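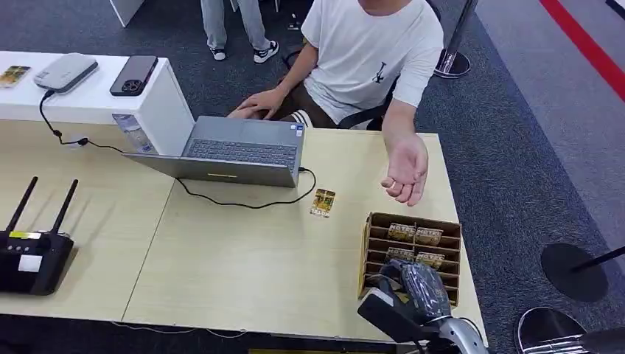 Slide 1: At the table with a laptop, one hand out.

Home | Talks | Notes | Archive | Contact

Speaker notes: Getting paid on time when you work for yourself

Slide 2. Start with the late invoice. Two years ago I did a translation job for Edet, 4,000 words, a furniture catalog. I sent the invoice eleven days after I turned in the work. They paid 30 days after that, as the contract said. I spent most of that time annoyed at them. The first eleven days were mine.

Pause. Ask who has an unsent invoice right now. Wait for hands.

Slide 3. What goes on the invoice. Read the list out slowly, people write this down.
- Invoice number
- Purchase order number, if the client uses them
- Name of the person who ordered the work
- Due date as a date. "Net 30" gets read differently by different offices.
- Bank details, on every invoice, even for old clients

Vandidmont sent one back to me over a missing purchase order number. The amount was $697. It went to the end of the line and I waited another full pay cycle.

Slide 4. Deposits. I ask for one on any job over $1,000. For new clients I ask on anything over $200. Say the numbers and move on, there will be questions later. If someone asks about losing work over it: yes, one client, a small one.

Slide 5. The reminder schedule. Show the three emails.
First one goes out three days before the due date. Two lines, invoice attached again.
Second one goes out the morning after. Same subject line so it stays in the thread.
Third one, a week late, is a phone call. Call the accounts office, skip your contact. Your contact usually has no idea what happened to it.

Slide 6. Late fees. Only if they were in the agreement before you started. I have charged one twice and was paid it once. (Skip this slide if we are past 2:40.)

Slide 7. Monday hour. I do all invoicing on Monday before I open email. Anything finished the week before gets billed then. Sevatari was the first client I tried it with, and I stayed with it.

Slide 8. Stopping work. The hard one. If a second invoice comes due while the first is unpaid, I stop and say so in writing. Read the sample wording from the handout. Do not ad lib this part, it came out too harsh last time.

Questions. Leave fifteen minutes. Handouts are in the blue folder.

Comments

inkandledger: The bit about calling accounts worked for me. The invoice was sitting under my old address.

parttime_pat: Do you take the deposit before or after the contract is signed?

mossroad: Same question as above. Also the handout link is dead for me.

Contact | Copyright Plandevura Talks | Back to top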